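October 6, 2023
Notebook, bed-making task, Misireck rooms

Gough asked for a plain account of where the bed-making work stands before the November review, so this entry covers the task times, the staffing questions and the open faults. Arm settings are in the other book.

Task definition is unchanged. Start state: bottom sheet on the bed, unsmoothed. End state: main creases out, both long edges tucked, pillow end left alone. The housekeeping staff do the pillow end by hand and have asked to keep it. Nest Morgan's view is that the pillow end takes them very little time and is where a guest looks first, so there is no case for automating it yet.

Baseline by hand, one person, full bed: 97 seconds. Current policy, sheet only: 134 seconds, excluding resets. The machine is slower and will stay slower for a while. Speed was never the request. The request from the floor was fewer bent-over reaches to the far side, and that is the figure I should have been logging from the start. Log sheet now has a column for it.

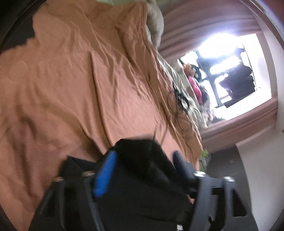
Long creases remain the main difficulty. A single ridge running the length of the cloth needs a pull from the end. Pulling from the side splits it into smaller folds and the policy then chases those. Gwenllian Prothero, who has made beds for 18 years, does it with one flat sweep after a short tug at the foot. We recorded 30 repeats of her method. Training on those is queued behind the Cloleo job.

Staffing notes, from the talk with the morning shift:

Rooms are currently done in pairs. With the arm in the room, the second person is free for most of the sheet step and gets called back for tucking. They dislike being called back. Suggest the arm holds and waits for the end of the other task, no chime.

Two people asked whether the pair becomes a single. I said no decision had been made, which is true. Gough should answer that in writing before the review. I can't.

Checking the machine's work is now a task in itself and is on no one's job sheet. Gwenllian has been doing it unasked. It needs a line and a time allowance.

Open faults:
Grip slips on thin cotton at the corners. Pads to be replaced.
Policy confuses a hem with a fold when both lie parallel to the bed edge.
Sosholm cart brake drags on the left side.

Next: rerun the foot-end pull with new pads, same sheets, same two rooms. Ask Nest for the laundry's list of sheet weights.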